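Plosness Garden: a practice yard for school robot clubs

Hello! I'm Martim Carvalho and I help run the robot club at Studcombe. We made Plosness Garden because our lot were desperate to drive an arm outdoors and we only had a classroom (and one very tired extension lead). It's a simulated back garden you load up on an ordinary club laptop, and other clubs can now have it too. 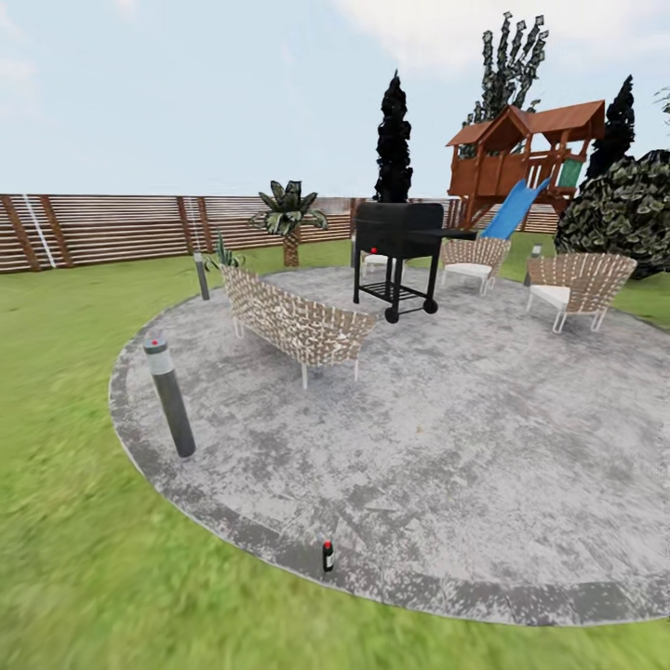

The patio, with the grill and wicker seats

You get the patio, the lawn, the fence and the playhouse with its blue slide, plus 7 starter tasks. Beginners do the first two on the patio and then move out onto the grass, where it gets properly fiddly. Digby Lowther wrote the tree task and it's the club favourite by miles!
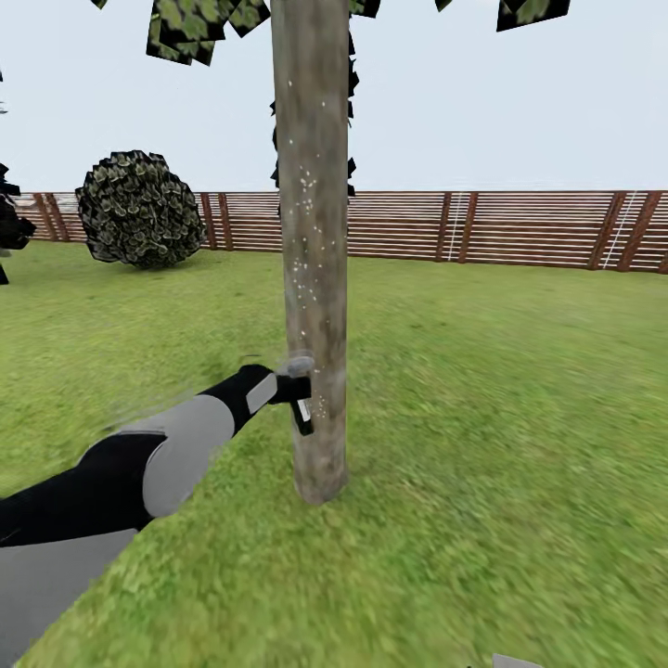

Gripper up against the trunk

The licence covers one club for a school year and almost 1000 saved runs, and you can swap in your own objects if somebody in the group likes modelling.
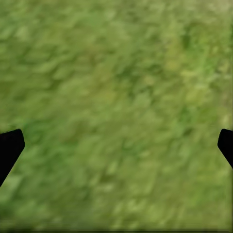
Our Skiven challenge is the one to try once they've got the hang of steering. Teams of three take turns with the wrist view, and it's harder than they expect, as with just the two black fingers and a lot of green to go on, they have to talk to each other. Ours argued for a whole session and loved it. Next round is in October, so do send me your club's name if you fancy joining in.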